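Grasp planner finds no edge on clear containers - fix in perception or in control?

Posted in Software / Perception

Seema Prajapati
We run Gruta 17 as the grasp planner on a two-finger gripper with a wrist camera. Opaque parts are fine. On clear plastic the segmentation mask follows the glare and the wood grain showing through, so the planner places the contact line well inside the part or returns nothing. Over 1,083 logged attempts, 126 ended with "no valid antipodal pair", all of them on clear parts. Typical views at the point where the planner is called:

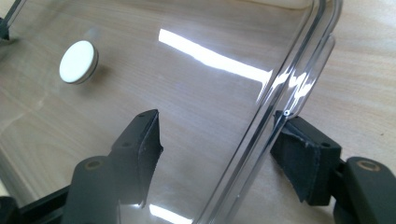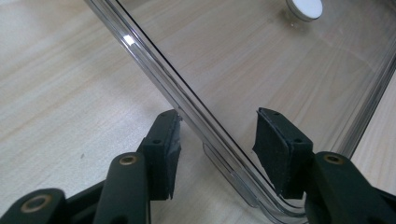 Depth is no help, as the sensor reads the table through the plastic. I have tried raising the mask threshold and averaging 30 frames before segmenting. Averaging cleaned up sensor noise and did nothing for the reflections, which do not move while the arm is still. Is there a setting I am missing, or should I stop asking perception for this and let the controller find the edge?

Trastgate
Your averaging fails for the reason you gave. Move the wrist a few millimeters between frames, register the frames to the table plane, then take the per-pixel minimum. Highlights shift with viewpoint and mostly drop out. Molded edges stay close to where they were if they are low. Run a line detector on the result and pass the longest segment to Gruta as an edge prior - the mask input can be left blank if the prior is set. Check the table plane calibration first. An error there looks exactly like a doubled rim.

Medeiros
same problem here, turned the lights down and it got better

Takar
I would do both. Use the vision estimate only to choose which side of the edge each finger goes on, open wide, and close under a low force limit. When one finger makes contact first, shift the wrist toward that finger until both report contact, then raise the force. Log the offset between predicted and actual edge. If it is constant, you have a calibration fault. If it changes with wrist angle, it is reflections, and the minimum filter above is worth the extra cycle time.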